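I promised a few of you that I would write up how the money side of our little sidewalk-and-street robot is going, and here we are in June with the spreadsheet finally in a state I'm willing to talk about (thank you for your patience, and for all the emails!).

When Helmi Seppälä and I first sat down at her kitchen table to plan this, we had one line for the robot itself and one line that just said "other." Oh, how innocent we were. "Other" has since grown into wheels, chargers, a trailer ramp, insurance and a really good rain cover, and it's now bigger than the line above it.

The biggest question is still whether to lease from Gestance or buy the Trorken outright. The lease looks gentle at $163 a month, and it includes repairs. Buying means we own the thing and can put whatever we like on it, but then a dead motor is our dead motor. I go back and forth on this every evening, usually while I should be doing the dishes.

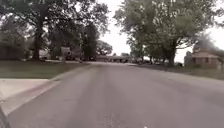 Out on the street in Lilstead, big trees on both sides and the pavement clear all the way down to the cross street.

Quiet blocks like this one are what we're budgeting for, and that helps more than you'd think. We don't need the top-of-the-line model for hills and heavy traffic. We do need tires that can take rough patches of pavement, and Veerle Verhoeven, who has run these machines much longer than we have, told me to put four spares in the plan from day one and stop arguing with her about it. So four it is.

She also talked us into setting aside 10 percent for repairs even if we lease, and into pricing a second battery now. I had 50 dollars down for shipping on that battery, which made her laugh out loud.

Still to do: a second quote from Pangaribuan, and a call to the insurance people about the trailer.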